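The Long Life of the Small Packet

We are a nation of sachet keepers, and most of us will die with ketchup in the drawer

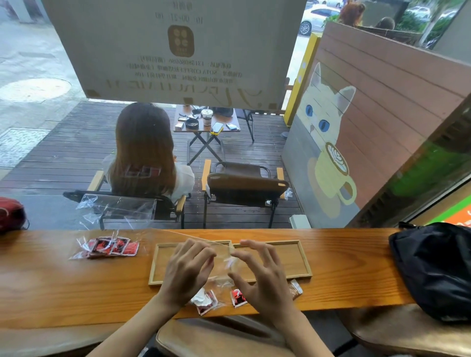
Tullio Caruso has a theory that you can date any household by its oldest sachet. His own is a brown sauce from a ferry, and he puts it somewhere before his second marriage. He has moved house with it twice. Asked why, he says that throwing it away now would feel like giving in.

I know the feeling. In the drawer under my kettle, the one that also holds the takeaway menus and the key to a bike lock I no longer own, live 29 sachets. I emptied them out in April, meaning to be ruthless, and put 27 of them back. The two that went were mayonnaise, and had begun to swell.

The sachet is a strange thing to hoard. It costs nothing, which is the problem. A jar of mustard asks to be bought, opened and finished, and when it is finished you are sorry. A sachet arrives uninvited at the bottom of a bag with nine of its friends and a napkin. You didn't want it. You had chips for one and were given vinegar for a rugby team. But it is food, and sealed, and your grandmother is watching you from wherever she is, so into the drawer it goes.

After that it enters a sort of legal limbo. Nobody in my family has ever taken a sachet out of the drawer while there was a bottle in the fridge. The sachets are for emergencies. I have tried to picture the emergency. The roads are closed, the power is off, and there we are by candlelight, dividing up the tartare sauce.

Melis, the café at the end of my road, used to keep its sachets in open bowls, and people helped themselves by the fistful. Last year the bowls went behind the counter and you now have to ask. The effect on customers has been remarkable. Grown adults who would once have pocketed six sugars without a blush can't bring themselves to say the word "three" aloud. The owner told me she gets through a box in the time it used to take to get through four. She also told me that a man in a very good coat had asked whether the bowls were coming back, and had left without a cake when she said no.

Hotels are another matter. The Faletti, where I once spent 16 nights for work, put out fresh coffee sachets each morning, whether or not I had used the last lot. I hadn't, the coffee being terrible. I took them home all the same, every one, and served them to my brother-in-law over several Christmases. He has never mentioned it and neither have I.

Then there is the matter of opening them. The little notch that says tear here is a suggestion made by somebody who has never had wet hands. There are people who go in with the teeth, and people who carry scissors, and I have sat at a table with a woman who stabbed hers with a fork and wore most of it home. Soy sauce is the worst. It will wait, quite calmly, until you have put on a white shirt. Salad cream goes sideways. Salt comes out in one lump or lands on somebody else's dinner.

Of course it's a lot of rubbish for a mouthful of sauce, and most of those packets are no use to the recycling lorry. Plenty of places have gone back to bottles on the table, which is better in every way except that you now have to unscrew a cap somebody else has had their chip fingers on. My local chip shop has put in pumps. You press down, nothing happens, you press again, and you have enough for the street.

I did try to eat my way through the drawer. For 10 days no bottle was opened in our house. The ketchup went quickly and the pepper was fine. By the end we were having horseradish on toast, and my daughter had started taking her meals at a friend's. On the last evening I ordered a curry to cheer everyone up. It came with five lime pickles and a mint sauce, and I had the drawer open before the lid was off the rice.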